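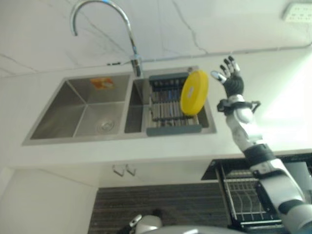 Flirnonard kitchen bench

README for the build files, control code and recorded sessions

Flirnonard is a one-sink test kitchen in the Tidthorpe shared workshop, used for teaching a humanoid upper body to handle dishes. This repository holds the wiring notes, the control code for the right arm and hand, and the first set of recorded sessions. It is maintained by Sointu Valtonen (mechanics, wiring) and Vlastimil Beneš (software, recording).

Status

Right arm: working, teleoperated. Left arm: mounted, not covered by this release. Autonomous playback exists in the branch "replay" and should not be run with anyone inside the floor tape.

Contents

bench/ - counter dimensions, rack positions, fixture drawings
arm/ - joint limits, homing routine, cable routing notes
hand/ - finger calibration, grip presets, glove mapping
sessions/ - 124 recorded sessions, one folder each
tools/ - playback viewer, clock check, export script

Bench layout

The sink is a stainless double basin, large on the left, narrow on the right, with a gooseneck faucet behind. The drying rack goes across the right basin. Its dark gray end pieces must sit on the rim on both sides; if one has dropped into the basin, the rack tips when the hand pushes down on it. The dishwasher is to the right below the counter and is opened before the start of a session that uses it. The hand does not open the door in any of the recordings.

The coordinate origin is the front end of the steel divider between the basins. X runs right, Y runs toward the wall, Z runs up. Earlier drawings by Beltrán used the front corner of the counter as the origin. These have been converted, but the originals are still in bench/old and will put the arm into the faucet if loaded by mistake.

Objects

Most sessions use a round yellow lid, stood upright on the rack. It was chosen for its color, which segments cleanly against the steel and the white counter. Plates and cups appear in the later sessions and are listed in each folder's notes file.

Arm and hand

The arm is driven over a single bus at 30 updates per second from the main loop. The joint controllers interpolate between updates. Do not raise the loop rate without changing the watchdog, which trips after 600 ms without a valid packet and holds position.

Holding position is the right response over a counter and the wrong one with the hand inside the dishwasher rack. In that case, use the release switch on the control box and lift the forearm by hand from below. Do not pull on the fingers.

Calibrate the hand at every power-up:

1. Raise the hand clear of the counter and rack.
2. Run hand/open_all and wait for all fingers to stop.
3. Check that the thumb points away from the finger bases.
4. Run hand/zero and save.

If the thumb has drifted, repeat from step 2. Two repeats without a change usually mean a loose connector at the wrist, which is reached by taking off the bracket.

Session format

Each folder has a head camera video, joint positions for the arm and hand, operator glove readings and a plain text notes file. All streams share one clock. Sessions are capped at 2,000 video frames, and longer tasks are split across folders with the same prefix.

Failed attempts are included and tagged "fail" in the notes. A dropped object is a fail even if it lands in the rack. Sessions where the operator stopped early are tagged "abort" and have no label for the final pose.

Known problems

Glare on the back of the left basin throws off the depth estimate near the drain. Masking that area helped more than changing the lights.

The lower arm limits are conservative. The elbow can reach the front edge of the counter before the software stops it if the base has been moved, so measure the base offset again after any move.

Playback of sessions recorded before the glove firmware change shows the ring finger lagging. The joint data is correct - only the glove channel is late.

The export script skips folders with a space in the name and gives no warning.

Workshop use

Book the bench on the Ollville calendar, under "wet area". The main breaker for the arm is separate from the wall outlets, and both need to be off before anyone works on the wiring. Changes to joint limits go through Sointu. Send bug reports to Vlastimil with the session folder name and the log from tools/clock_check attached.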